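4.2 Thresholds and door sockets

The excavated houses at Vevstead give a clearer record of doors than of roofs. Stone thresholds survive in nine of the rooms on the lower terrace, and in most of these the socket for the door post is still in place. The sockets are set on the left as one enters, so the door swung inward and lay against the side wall when open. Wear inside the sockets is heavy. Two of them had been recut at least once, the second hole placed a hand's width from the first.

The width of the openings varies little. The common street door measured 70 cm between the jambs, too narrow for a loaded animal. Fodder and jars must have been carried in by hand, or brought through the yard behind. Šimek took the narrow doors as a sign of danger in the region. We think this goes too far. The yard gates at the same houses are wide and have no trace of a bar, and a household afraid of raiders would hardly have left them that way.

Pottery from the floors supports a domestic use for nearly all the rooms. The July season produced 2,532 sherds from the terrace, mostly cooking pots and storage jars, with a small share of lamps. Lamp fragments cluster near the inner doorways, where niches had been cut into the wall at shoulder height. The same pattern was reported from Benerer, where the niches were blackened by soot.

Figure 9. Window with horizontal blinds, a person and a hand-held gripper. 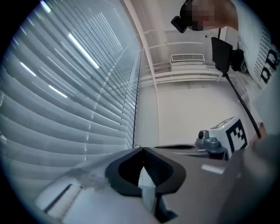

The thresholds at Orkis are later and should be kept apart from this group. They have a raised outer lip, which kept rainwater off the floor, and a square bolt hole near the middle. Neither feature occurs at Vevstead. One block from the upper terrace has a shallow groove along its outer side, but it was found reused in a bench and its first position is unknown. Until more of the upper terrace is cleared, we treat it as a stray piece and leave it out of the measurements in Section 4.3.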